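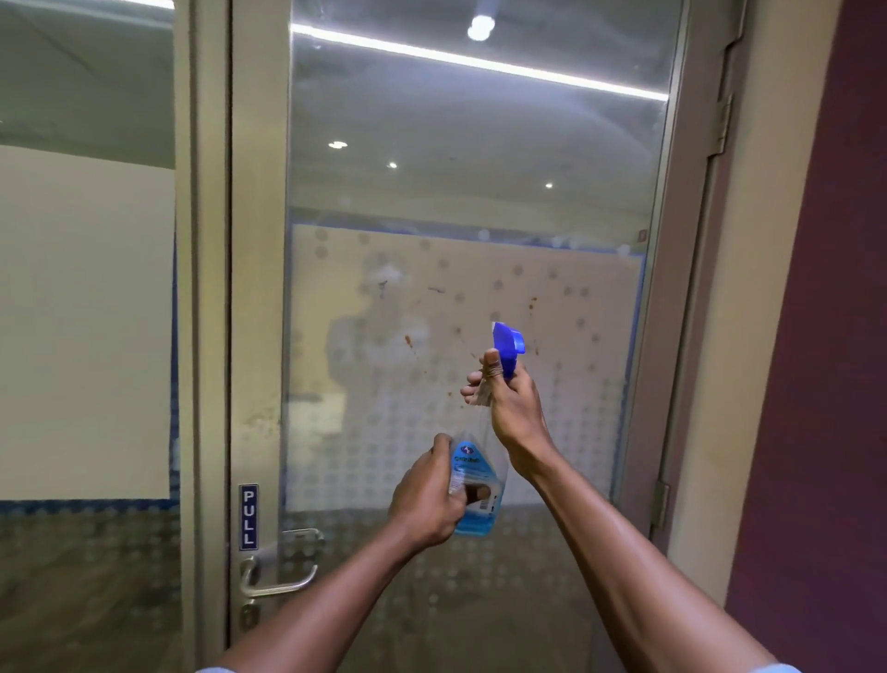

4. Setting up your restaurant page

Your Noltasier listing goes live as soon as the owner's email is confirmed. Until you finish this section it will show a grey box and the words "Menu coming soon", which diners tend to read as "closed".

4.1 Opening hours

1. Sign in and choose My Restaurant, then Hours.
2. Enter lunch and dinner as two separate sittings. If the kitchen never stops, tick All Day.
3. Set your last orders time. Use the time the chef would give you, which may differ from the one on the door.
4. Press Save. The page does not save itself, however long you look at it.

Note: Sunday is set to Closed on every new listing. If you do a roast, change it now.

4.2 Describing the food

1. Choose Menu, then Add Dish.
2. Type the name, the price and a short description. The limit is 500 characters, and a soup has rarely needed them all.
3. Tick the allergens that apply. A dish can't be published until you have ticked at least one or chosen None Present.
4. Drag the dish into Starters, Mains, Puddings or Sides. Anything left in Unsorted stays hidden.

A menu can hold up to 165 dishes. If you reach the limit, Noltasier will suggest splitting the menu. Your cooks may have suggested this already.

Caution: Deleting a heading deletes every dish beneath it. There is no undo. Move the dishes out first.

4.3 Taking bookings

If you already use Workis for tables, go to Bookings, choose Connect and paste in your venue code. The first match takes up to 33 minutes, during which the page will say Pending and mean it. Don't press Connect again, or you'll have two of every table and a lively evening.

If you take bookings by phone, choose Phone Only and check the number by ringing it.

4.4 Replies to reviews

1. Choose Reviews, then Reply.
2. Write your reply and press Hold. It will wait in Drafts until you publish it.
3. Read it again after service.
4. Press Publish, or Delete.

Note: Replies can be edited for 2 days. After that they are part of your listing, including the bit about the customer's shoes.

For printed menus and window stickers, see section 5.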